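Hunalham, 28/06/2026

**Dronstead issues revised folding guide for striped knits and household cloths**

*New edition replaces the March text and adds a narrow fold for shallow drawers*

Dronstead, the Hunalham publisher of household reference material, today released the revised edition of its folding guide. The guide covers the preparation, folding and storage of small textiles in homes, guest houses and shared laundries. A first printing of 1000 copies is available from the Hunalham office and from the Prisov depot.

The main change is a new chapter on the narrow fold. In this method the cloth is laid flat, squared at the corners and folded lengthwise until it forms a long strip. The strip can be stored at full length in a shallow drawer or folded again across its width for a shelf. The March text treated the narrow fold as a variation of the standard rectangle and gave it one paragraph.

"Readers wrote to us mostly about drawers," said Theresia Marti, editor of the guide. "Their drawers were too shallow for a standing fold and too short for a flat one. The narrow fold needed proper instructions, with the stages in order."

The chapter gives separate directions for plain and striped fabric. With horizontal stripes, the pattern serves as the reference for alignment: stripes on the upper layer should meet those on the layer beneath along the folded edge. Where they drift, the cloth should be opened and the fold repeated from the last square position. Pressing a drifted fold flat fixes the error in place.

Surface is also addressed. The guide recommends a smooth, light-colored tabletop large enough to hold the cloth fully opened — a bed or sofa allows the lower layer to shift. Hems and loose flaps should be turned in before the last fold.

Technical review was carried out by Benedikt Lehner and Corina Wallner. Lehner revised the section on fabric weight, and Wallner rewrote the storage tables, which now list drawer depth first.

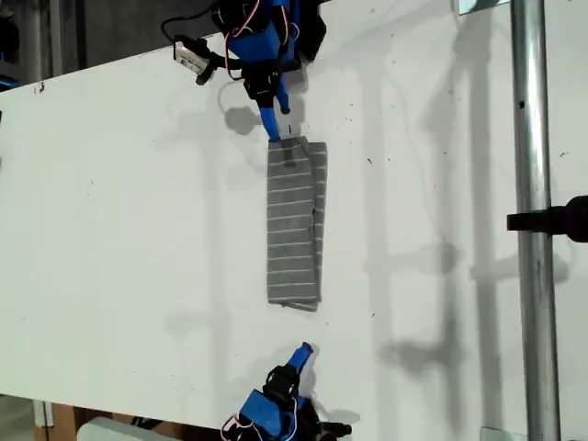

Vol. 3, No. 2

Gray heather with thin white stripes, folded to a long, narrow rectangle on a white tabletop. The top edge is slightly bunched and the bottom edge a little uneven. Edge correction is covered in the second half of the new chapter.

The guide runs to 100 pages and is printed in a lay-flat binding. Holders of the March edition may exchange it at either location. Orders from Ong are handled through the Prisov depot.

**Trade and press inquiries:** Brigitta Fuchs, Dronstead, Hunalham

**Distribution:** Engelbert Zwahlen, Prisov depot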